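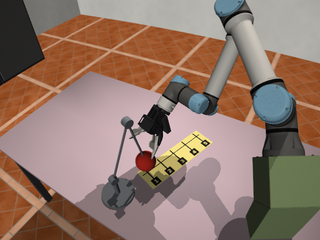
How to Teach a Robot to Push a Pendulum
A page for kids from the Sinton Robot Club

A pendulum is a weight on the end of a rod or string that can swing back and forth. Grandfather clocks have them. So does a playground swing, if you agree to be the weight.

At the Sinton Robot Club, our job this January is to get a robot arm to start a pendulum swinging. You can do this yourself with one finger, while eating a sandwich. A robot needs a bit more help.

Why we practice on a computer first

We work in a simulator. It's like a video game with very strict rules about gravity and no score. The arm, the table, the red ball and the tiled floor are all made by the computer. If the arm swings the wrong way and whacks the stand, you click Reset and everything is fine. Real robot arms don't come with a Reset button, and neither do real tables.

What the arm has to work with

Our arm has six joints. Your own arm has a shoulder, an elbow and a wrist, and you hardly ever think about them. The robot has to be told what every single joint should do. Move one near the bottom and the whole rest of the arm goes along for the ride.

At the end is a gripper with two fingers. We don't grab the ball with it. One fingertip touches the ball, and that's enough for a push.

What the yellow strip is for

The strip lying on the table has numbers from 1 to 5. When the ball is pulled to one side, you look at which numbers it's hanging over and write that down. "Between 1 and 2" is a good note. "Kind of over there" is not, although we have a notebook with plenty of those.

The part where it goes wrong

Damian Lanz wrote our first program. It sent the fingertip to the place where the ball was, at full speed, and then kept going. The ball went up, the stand went over, and Damian said it was a good test of the Reset button. By the end of the afternoon we'd given that button 83 good tests.

The fix was to go slower and stop sooner. The arm now moves up beside the ball, touches it, pushes a little way and backs off. Backing off matters a lot. If the finger stays put, the ball swings back and bumps into it, and you've invented a very expensive doorstop.

Try it at home

Tie a metal nut to a string and hang it from the edge of a table. Put a ruler on the floor underneath. Pull the nut a short way to the side, let go, and time 20 swings. Now use a longer string and do it again. Which one is slower?

Then ask a friend to be the robot. The friend may only move when you say exactly which joint to bend and how far. Allow 9 minutes, and move any drinks out of the way.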